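Flidcombe Tabletop Cell
Set-up and Care Guide

Section 6. Gripper Height and Cloth Pick Check

6.1 When to do this procedure

Carry out the cloth pick check after any of the following:

- first set-up of the cell
- replacement of a gripper finger, wrist servo or wrist bracket
- a collision with the tabletop or a panel
- every 40 hours of powered running
- a change of towel stock

The procedure applies to the black arm (Kong) only. For the orange arm (Trirnine), see Section 7. The two arms use different finger shapes and their height values must not be copied from one to the other.

6.2 Before you start

You will need the Zomadance control software, a 2 mm hex key, a small Phillips screwdriver, one sheet of plain office paper and one terry towel from the stock you intend to run.

CAUTION: Keep hands out of the enclosure whenever servo torque is on. The arm can drop without warning when torque is switched off. Support the forearm before you release it.

CAUTION: Do not hold the arm by the fingers or the wrist servo. Lift it by the upper-arm link.

Check that the base clamp is tight. A base that rocks will pass the paper test and then fail on cloth.

6.3 Set the zero height

1. Clear the tabletop under the black arm and wipe it down. Lint under the fingertips changes the reading.

2. Park the orange arm at its side position. Leave its torque on so that it holds there.

3. In Zomadance, open Arm > Kong > Service and select Wrist Down. The forearm moves to level and the gripper turns to point straight down.

4. Close the fingers. The tips should meet evenly. If one tip sits lower than the other, stop and go to 6.6.

5. Place the paper flat on the tabletop under the tips.

6. Lower the arm in single steps until the paper drags but can still be pulled out without tearing.

7. Select Store Zero. The shoulder reading should fall between 2,860 and 3,000. A reading outside this range means that the shoulder horn is mounted one tooth off. Refit it as described in Section 4 and begin again at step 1.

8. Raise the arm and remove the paper.

NOTE: Store Zero overwrites the last value. If you want to keep it, write it down first — the software holds one value per arm.

6.4 Check the height on cloth

1. Lay the towel flat in the middle of the tabletop. Smooth it by hand, then raise one low fold where the fingers will come down.

2. Select Cloth Approach. The arm stops above the towel with the gripper vertical.

3. Lower the arm until the tips reach the fold, then close the fingers. Look from the side and check that the gripper is still vertical. 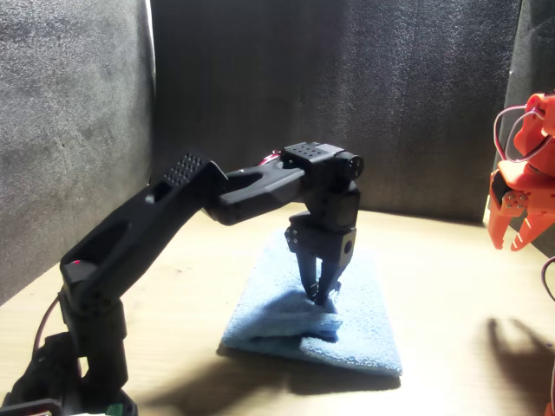
Figure 6-1. Black gripper at the fold, wrist down.

4. Check the forearm. It should be close to level. A forearm that slopes visibly toward the wrist points to a wrong elbow offset, and the fingers will push the fold away as they close.

5. Raise the arm slowly. The towel should lift at the fold and stay in the fingers.

6. Hold for ten seconds, then lower and open.

7. Repeat steps 2 through 6 four more times, turning the towel a quarter turn each time. All five lifts must hold.

NOTE: Strong sunlight on the tabletop throws hard shadows from both arms, and the black arm's can fall across the towel. This does not affect the height check, but it can upset the fold finder when the cell runs on its own. Shade the cell before you go on to Section 8.

6.5 If a lift does not hold

Fingers close above the fold: lower the cloth offset by one step and repeat 6.4.

Fingers catch the tabletop: raise the cloth offset by one step. Look over the tips for burrs before you continue.

Towel lifts, then slips: clean the inner faces of the fingers with a dry cloth. If it slips again, replace both fingers (part 506). Always replace them as a pair.

Error "Wrist load high": the tips are pressing on the table through the towel. Raise the arm at once and repeat 6.3.

Wrist drifts while holding: check the screws between the wrist servo and the bracket. Tighten until snug — the plastic strips easily.

6.6 Leveling the fingertips

1. Raise the arm to the Service position, support the forearm and switch torque off.

2. Loosen the screws of the lower finger by half a turn.

3. Press both tips lightly against a flat block until they line up, and tighten the screws.

4. Move the wrist by hand through its full travel. Watch that no cable pulls tight or rubs on a bracket.

5. Switch torque on, open and close the fingers several times, and return to 6.3, step 4.

Record the stored zero and the cloth offset in the service log at the back of this guide.

Guide revision: April 2, 2026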